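Carpet tile

Carpet tile (I grew up calling it carpet squares, and plenty of people still do) is carpet that comes in separate pieces instead of one long roll. I got into it when we redid the reading room in Ovport, and I've been boring my friends with it ever since!

What it's made of
Most tiles have a face of nylon or polypropylene yarn on a stiff, heavy backing. The backing does the real work. It keeps the piece flat and stops the corners from curling, and on a good one you can skip full glue and use sticky tabs or a bit of tacky adhesive. I used tabs from Vusto and went through 300 of them, mostly my own fault.

Laying patterns
Look on the back and you'll find an arrow showing which way the yarn runs. Point them all the same way and you get what the trade calls monolithic. Turn every other one a quarter and it's quarter-turn, the checkerboard look I remember from my dentist. Ashlar shifts each column by half a tile, like bricks stood on end. Planks (long, skinny tiles) can go in herringbone, but expect to waste more when you cut the edges.

Care
Vacuum often, blot spills, and keep spares from the same dye lot. I've got a box of Tanui leftovers in the closet, bought in October, and they already look brighter than the ones on the floor. Swapping a few around from under the furniture helps with that.

See also: Broadloom, Underlay, Tufting
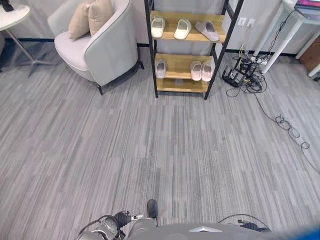

Gray striped carpet tile with an upholstered armchair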